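What Does a Movie Director Do?

A movie director is the person who decides how a story will look and sound on the screen. The director reads the script, helps choose the actors, and tells the crew what each shot should show.

Work on a movie is divided into 3 stages. Planning comes first, then filming, then editing. During planning, artists draw the story as a row of small pictures called a storyboard. The storyboard for the family movie Serbridge had 2,363 drawings. 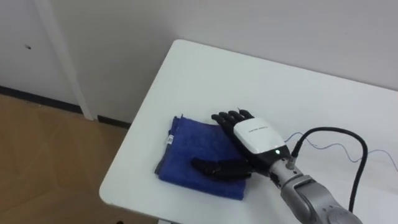 A robotic hand on a folded blue towel.

During filming, the same moment is often acted many times. Each try is called a take. The director watches every take and may ask an actor to speak more softly or to walk more slowly.

Editors then join the best takes together. Music and sound effects are added at this stage. Editing Serbridge lasted 9 months.

Words to Know

Script: the written story, with the words the actors say.
Crew: the people who work behind the camera.
Take: one try at filming a shot.

The Skando Learning Library is open to school groups in November.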